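Testing a Robot on Table Clearing

This procedure is used at Wemier to decide whether an arm is ready for kitchen chores. Results to date are mixed: in November, the Fidgate unit completed 67 of 132 attempts with paper cups.

1. Place two paper cups upright on a plain white tabletop, with their rims close together.
2. Ask the robot to pick up one cup only.
3. Record a failure if the second cup moves or if either wall is crushed.
4. Return both cups to their marks and repeat until 26 attempts are complete.

Staff should not help the arm during an attempt. Cups with a bent rim must be replaced before the next attempt. Completed score sheets go to Aleksi Heiskanen, who decides whether the unit may proceed to glassware. 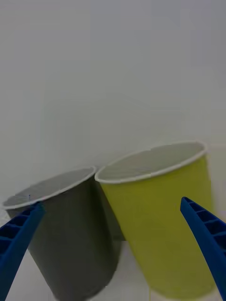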